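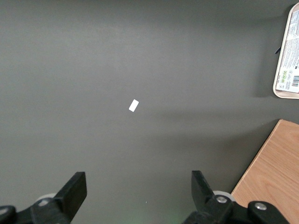 The Last Things on the Table

In my family we had a word for the small things that stay behind after a table is cleared. I cannot translate it well. It means something like "crumbs that are not food": the eraser, the coin, the piece of paper folded so many times that you do not remember why. When I moved to this country I looked for the English word and I did not find one. People here say "stuff," and they push it to the side with the back of the hand.

I have lived for 8 years in an apartment above a stationery shop in Jostdale, and for most of that time I had one table for everything. I ate on it, wrote on it and repaired on it the things that could be repaired. It was a pale table, nearly white, and I believed that it was clean. Then in March I replaced it with a dark gray one, matte, without any pattern, and in the first morning I understood how much I had been living with. On the pale table a scrap of white paper was invisible. On the gray one it looked like a boat on a lake.

I do not say that everybody must buy a gray table. Mine came second-hand from a closing office on Trurkora Street, and I paid forty dollars for it, and the carrying up the stairs cost me more than that in apologies to the neighbors. But I started to think about surfaces, and I asked other people about theirs.

A woman who binds books two streets from me keeps three things on her worktable when she is not working: a tray, a wooden board, and nothing. She counts the nothing. The tray is for what arrives, still with its label on. The board is for cutting. The nothing is in the middle, and it has to be large enough for two open hands. If something small is lying there in the evening, she picks it up and decides about it before she turns off the lamp. It takes her less than a minute, she told me, except when it is a key.

I tried her system and I failed with the tray. A tray is a very polite kind of drawer. You put one package in it because you want to read the label later, with all those columns of tiny letters, and later does not come. By the end of the second week mine had in it batteries, a pen, a measuring tape and the instructions for a lamp that I no longer own. Now I choose a tray with a low rim, so that it is full quickly and I am ashamed quickly.

The board was easier. I have a light brown one with a nice grain, from a small workshop called Arnardóttir, and it stays at the right corner because I am right-handed. I oil it when it begins to look thirsty. It protects the table from the knife, of course, but it does also another work: it shows me where the messy part is allowed to be. The eraser dust and the thread ends belong to the board. When I am finished, I carry the board to the trash and tip it, and the table does not take part.

There are disadvantages to a dark matte surface and I want to be fair. It shows flour terribly. It shows the mark of an oily finger, and if you rub the mark with a dry cloth it becomes a bigger mark. I use a damp cloth and a very small drop of dish soap, then a second cloth. In the afternoon, when the light comes low from the window, each cup makes a long soft shadow and I wipe at the shadow sometimes, thinking it is a stain.

The local paper, the Sutel, once asked its readers how many objects they have in the home, and one retired man had really made the list. He had 3,671. I remember this number because he wrote that he stopped at the kitchen table, where he could not agree with his wife if a paper clip is an object.

For me a paper clip is an object. So is the small white piece of something that is left after the work, when you have already pushed in the chair. I pick it up now and turn it over. Often there is writing on the other side, half of a telephone number or the word "eggs," and I put it in my pocket, and then it is in the laundry, but this is a different article.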